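When Sille Bundgaard took over IT at Nullura, a regional chain of dental offices, she asked for a list of every account that could log in to the patient system. The list came back with 907 names on it. The company had 615 employees.

"Some were people who left years ago," she says. "Some were vendors. A few were shared logins with the password taped to a monitor."

She spent her first April closing accounts. Each office manager got a spreadsheet and had to mark who still worked there. Most answered within a week. Nine accounts had no owner at all, and she shut those off on a Monday at 7 a.m. so she would be at her desk if the phone rang.

It rang once. A billing export had been running under the name of a former receptionist.

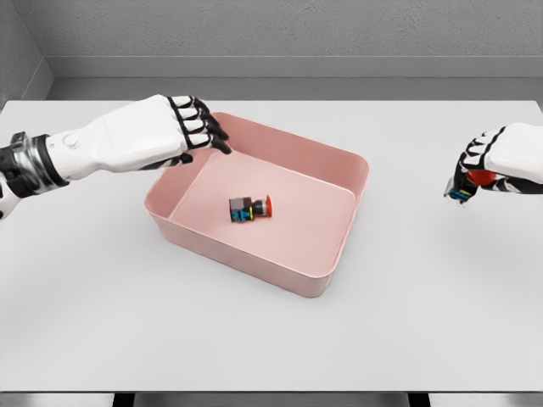
Bundgaard says the export was moved to its own service account that same morning, with access to a single folder. She now reviews all service accounts every quarter and keeps the results with the audit records.

The next job was two-step login, which the company bought from Wanevix. She started with the 37 people who had administrator rights and left the front desks for last.

"Dentists wear gloves. They don't want to pick up a phone between patients," she says. "So we gave them hardware keys, and they stay logged in for the shift."

She still gets requests for shared logins, usually from offices that are short on staff. She turns them down and sets up a temporary account, which takes her ten minutes and expires on its own.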